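Library > Shop Robotics > Part 2 > Chapter 7

Print this page | E-mail this page

Chapter 7. Two Arms on One Rail 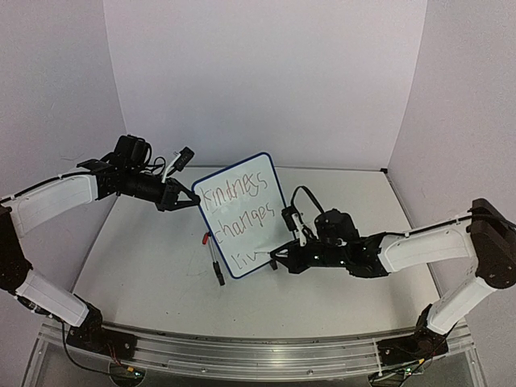
Figure 7.1 Two arms at a small whiteboard in a walled workspace. Both bases are mounted on the aluminum rail.

In Chapter 6 you built a single arm and tuned its joints. This chapter adds a second. The Hopkin build, put together in a shared workshop in Meltumham, took nearly 144 hours, most of it spent on cables and alignment.

Start with the rail. Both bases must sit square to it before any servo is powered - a small error at the base grows by the time it reaches the gripper. Then route the cables along the upper links and leave slack at the wrists.

Section 7.1 covers mounting. The parts list is on page 341.

Related chapters
Wiring the Rilico Board
Wrist Cameras
The Iltari Gripper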